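**Tabletop food prep – project report, Tuvov module**
Nov 5, 2025

Question we picked: does the cutting board matter when you prep at a plain table, not a kitchen counter. Short answer – yes, more than we thought.

### What we did

- 2 boards, one thin flexible sheet, one rigid with a handle slot
- 3 rounds each, same order
- worked standing up, table at desk height

Boards bought secondhand at the Iltuvcombe market. Weighed the rigid one, 950 g. Forgot to weigh the sheet, sorry, will add if there's a resubmit.

### Notes

Sheet curled at one corner from the first round. Slid whenever we pushed sideways. Rigid board stayed put on most rounds, moved once when somebody leaned on teh handle end. We kept both near the front edge of the table so nobody had to reach. Low table is bad for your back, everyone complained.

Handle slot was good for carrying. Less good for cleaning – bits get stuck in the corners.

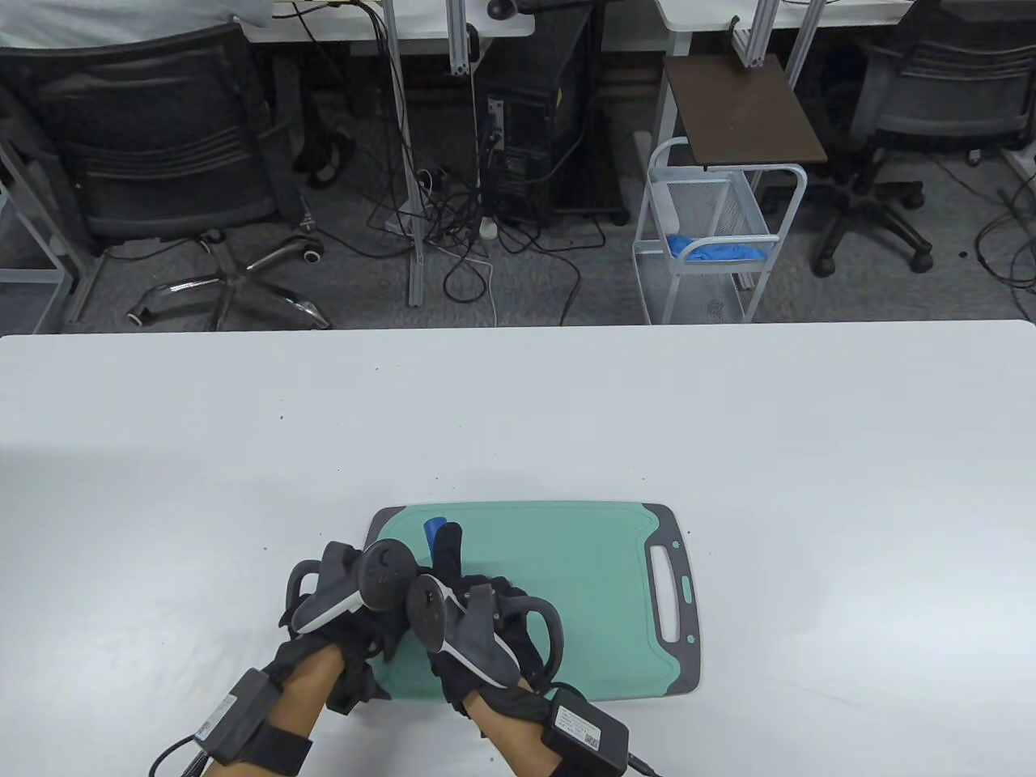
*Fig. 1. Mint-green board with gray border, handle end to the right.*

### Problems

Didn't control how hard people pressed. No real measure of sliding either, just notes by hand. The Graltamau handout has a method with tape marks, we read it too late.

### Next

Repeat in February with tape marks and a damp cloth underneath. Also try a higher table if we can get one. Raw notes are in the shared folder, file is a bit of a mess but its all there.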